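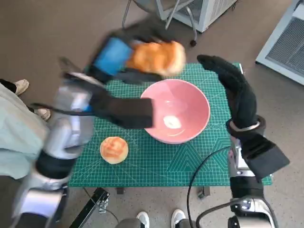
Hafþór Zoëga wrote to me after the first edition that a chapter on bread should begin with the oven, and that I had lost him by beginning with flour. A loaf, he said, is only understood by a person who has burned one. I have thought about his letter many times, and I still begin with flour, but I have moved the oven closer to the front.

Chapter 4
Soft Rolls and Enriched Dough

By Dagný Þórarinsdóttir
September 30, 2021
Reading time: 5 minutes
Print this page | E-mail this page

In the previous chapter we worked with lean dough, made of flour, water, salt and yeast. In this chapter we add fat, sugar, milk and egg. Bakers call such a dough enriched. The word has nothing to do with the vitamins that a mill may add to its flour, and students often mix up the two meanings in the written test.

Enriched dough behaves differently at every stage. It takes longer to mix and longer to rise, and it takes color earlier in the oven. A student who has learned to judge a lean loaf by its crust will take the rolls out too soon, because the sugar and the milk brown long before the center is baked. For this reason we will use a thermometer from the first day, and we will learn to trust the eye later.

4.1 What the fat does

When flour meets water, two of its proteins join and form gluten, the net that holds the gas. Fat covers parts of this net and keeps the strands short. The old word "shortening" comes from this. With a little butter, the crumb becomes soft and the roll stays fresh for a second day. With much butter, the net becomes weak, and the dough must be mixed well before the butter goes in.

In the school bakery we mix the flour, milk, egg, sugar and yeast first, until the dough comes away from the side of the bowl. Then the butter is added in small pieces. It should be cool but soft enough to press with a finger. Butter which is melted makes the dough greasy, and it needs a long time to become smooth again. Some of my former students in the Holst bakery do it in the opposite order, all at once, with a very strong mixer. Their rolls are good. I do not recommend it by hand.

4.2 What the sugar does

A small amount of sugar feeds the yeast. A large amount slows it down, for the sugar takes water which the yeast also needs. The limit is not sharp. In our basic formula the sugar is low enough that ordinary yeast works well, only somewhat slowly. For the sweet buns in section 4.6 we shall need either more yeast or more patience.

4.3 The basic formula

All the exercises in this chapter are built on one dough:

Strong white flour, 300 g
Whole milk, 162 g
Butter, 33 g
Sugar, 24 g
One small egg
Dry yeast, 4 g
Salt, 5 g

The milk weight was 170 g in the first edition. Several teachers wrote that the dough was too sticky for beginners, and they were right. With a weaker flour, hold back a spoon of the milk and add it only if the dough feels stiff.

Shape the dough into six rolls, let them rise until a light press of the finger leaves a mark that fills slowly, brush with egg and bake at 190 °C. The rolls are ready when the center shows 90 °C.

4.4 A note on rising times

I am often asked to give exact times. I give them unwillingly. In June our bakery is warm and the first rise is finished in a little more than one hour. In winter the same dough may need two. Write down the temperature of the dough after mixing, each time, together with the time it needed to double. After ten batches you will have a table which is worth more than mine, for it is made in your own room.

Before you continue, read again the part of Chapter 2 about yeast, and weigh out the ingredients for Exercise 4A. The milk should stand outside the refrigerator while you read. Exercise 4A asks for two half batches, one with the butter and one without it, shaped and baked side by side. Cut them when they are fully cool and compare the crumb. Keep one roll from each batch in a closed bag until the next day, and compare them again.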